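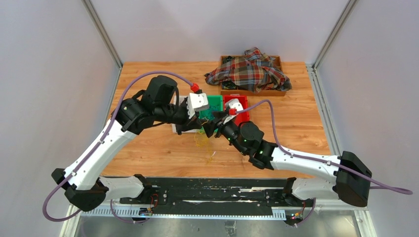 *Page last changed: November, 4:10 p.m.*

**To:** Korner Fund, rural water grants
**From:** Cletus Escobedo, Blackwood Ditch Association
**Re:** Karotach lateral, second progress report

The water was shut off at the main headgate after the last hay cutting and we started on the lateral once the bottom had firmed up enough to carry the small excavator. The first report ended with the survey done and the pipe on order. This one covers the work from there to now.

## Pipe

We have 1,711 feet of pipe in the ground, starting at the division box and running past the old orchard to the county road. All of it is bedded and backfilled. The stretch along the orchard went in faster than planned. The stretch nearest the road went slower because the trench kept filling from the side, and we had to pump it every morning before anyone could get in to join pipe. Dirk Nijs ended up cutting a short drain across the low corner of the field, with the owner's permission, and after that the trench stayed workable.

The road crossing itself is not done. The county approved the permit but wants the casing set deeper than we had drawn it. Amos Brannigan has redrawn the crossing and sent it back. We expect to bore under the road before the ground freezes hard. If that doesn't happen we will leave the open end capped and bore in the spring, before the water comes back on.

Pressure testing has been done on everything between the division box and the orchard. Two joints leaked. Both were dug up, remade and tested again, and they held. The orchard-to-road section has not been tested and won't be until the crossing is in, so that we can test it as one run.

## Headgates and turnouts

The old wooden turnouts have been pulled along the finished section. Most were rotted at the sill and a few had been patched with sheet metal and feed sacks. The replacements are Plokach slide gates in concrete boxes. The boxes were poured on site.

One change from the grant plan: the plan had a single size of gate throughout. Veikko Aaltonen went over the flow numbers with the irrigators on the upper end and we moved three of them up a size, since those turnouts also feed the fields behind. The difference in cost came out of the contingency line. We asked your office about this before ordering and have the reply on file.

The gate at the division box sticks when it is closed all the way. The supplier says the frame may have been pulled slightly out of square when the concrete set. We can open it with the long handle, but an older person working alone would have trouble with it. We want it fixed before the season and have asked for a new frame. No answer yet.

## People served

The lateral serves 52 households and waters up to 227 acres in a good year. In the last few dry summers the bottom end got very little, and some people there stopped planting anything but a garden. Roscoe Begay visited the households on the lower half this fall to explain the new turnout schedule and to ask what they intend to plant. Several said they'd wait and see whether the water reaches them. Two families want to put alfalfa back in. One man would prefer that the ditch be left open, as it has always been, and he said so at the fall meeting as well. His concern is the cottonwoods along the bank, which live on the seepage.

Other people share that concern, and the grant plan says nothing on it. The pipe will stop most of the seepage along that bank. We talked about it for a long time at the meeting and agreed to keep a small open side channel past the cottonwoods, running one night a week in summer. It uses an existing cut and needs one more turnout. We are not asking for added money for this.

## Budget

Spending on pipe and fittings is finished apart from the casing. Excavator rental ran over, almost entirely from the wet days by the road. Labor is under because more of the members dug their share in person this year than paid someone to do it for them. Taken together we are close to plan. The ledger pages and receipts are being sent separately by mail, as your office asked.

We would like to move the unspent labor money to equipment rental to cover the overrun and the boring. Please let us know if this needs a formal amendment or if a letter is enough.

## Problems and open items

- County sign-off on the redrawn road crossing.
- New frame for the division box gate.
- The gravel delivered for the last load of bedding was coarser than ordered. We screened what we could and used the rest on the ditch road — the pit has credited us for part of it.
- The easement across the Blackwood end needs one more signature. The owner lives out of state and has the papers.

## Next period

Bore the crossing and lay the remaining pipe from the road to the tail box. Test the lower section. Set the last turnouts, including the one for the side channel. Over the winter Veikko will write up the gate settings and rotation so that whoever is ditch boss next season has them on paper, with the hours for each turnout and what to do when the river drops. A draft of the rotation will go to members by mail before the spring cleaning, and they can bring changes to the meeting that morning.

Site visits are welcome at any point. The ditch road is passable as far as the orchard in a regular car, but past that you'll want something higher — call Amos first and he will meet you at the division box with the gate key.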